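Hi! I'm Mahlet, and I run Jolon, a newsletter on crypto markets that started as a group chat and now goes out to 271 paying readers. I need a part-time writer, starting in June.

## What you'd be doing

- Writing two short market notes a week (mostly Bitcoin and Ether, plus whatever small coin everybody is yelling about)
- Reading white papers so our readers don't have to, and telling me when one smells funny
- Checking every price and volume figure against two exchanges before it goes out - I'm a pain about this one!

You don't need a finance degree. I studied geology. You do need to know your way around a block explorer, and you can't write about any coin you hold without saying so up top.

## Pay and hours

It's $125 per note, paid in dollars (or Bitcoin if you'd like, your call). Plan on 9 hours a week. You can work from anywhere, but Waltraud Wallner edits everything and she likes drafts in by noon Eastern.

## How to apply

Send me one note, 400 words tops, on any coin you think people are getting wrong. Put "Wubshet" in the subject line so I know you read this far. I answer everyone, though it may take me a few days, and I'd love to hear from people who've never been published. 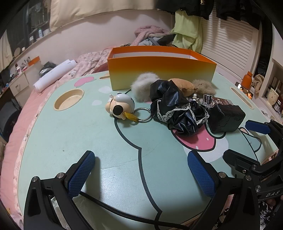 ## Deadline

June 22, 2019, end of day wherever you are.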